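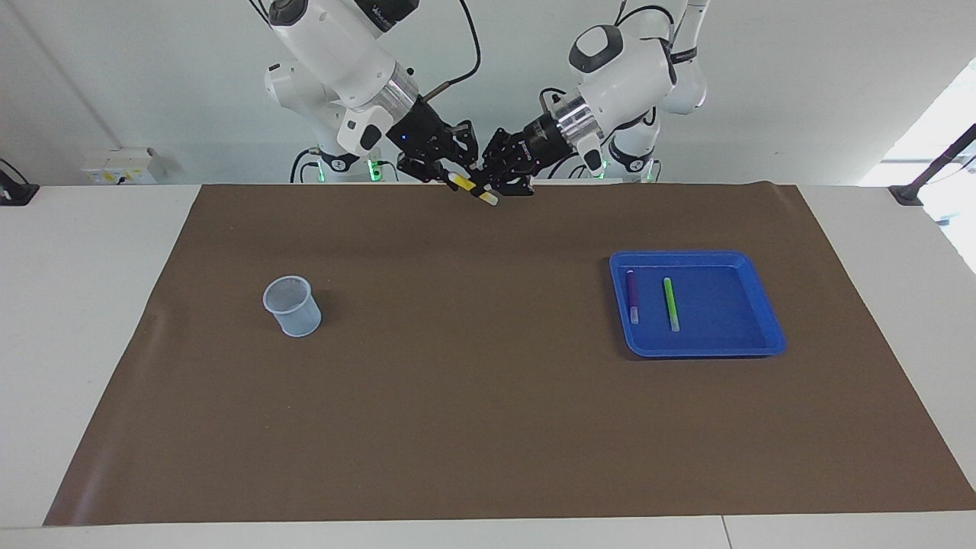 The woman from Fleltadel had set up in the back of the stationery store before it opened, and by nine she was ready to sell me the thing.

"It's a rental," she said. "You don't buy it. You pay by the month, and we come out if it stops."

"How much?"

"Three hundred and one dollars."

"Why the one?"

She didn't know. She looked it up on her phone and still didn't know.

I own the store on Essien Street. I had asked for the demonstration in April, when my last part-timer left for a job at the Omville warehouse, and I had forgotten about it until she called. The work I needed done was dull. Customers try the markers and leave them lying all over the counter, and every evening someone has to put them back in their cups.

The robot had a marker between its hands, a yellow one. It took a long time with it. I poured coffee and came back.

"Is it always like that?" I asked.

"It's careful," she said. "You can set it faster. I wouldn't."

"My part-timer could do a whole counter in five minutes."

"Is she here?"

I drank my coffee. Out front a man was trying the door, so I let him in and sold him 8 envelopes, which I had to count out of a box because he didn't want the box. When I got back she was sitting on a carton with the contract on her knee.

"There's a trial," she said. "Three weeks. If you send it back, you pay for the truck."

"Where does the truck come from?"

"Amardale."

That was two hours each way. I asked if it could do envelopes, and she said there was a separate package for paper goods, and that she would have to get back to me on the price. I liked her better for not guessing.

I signed for the trial. She gave me the yellow copy and showed me which button to press if I wanted everything to stop. Then she asked if there was any coffee left, and I went to find her a clean cup.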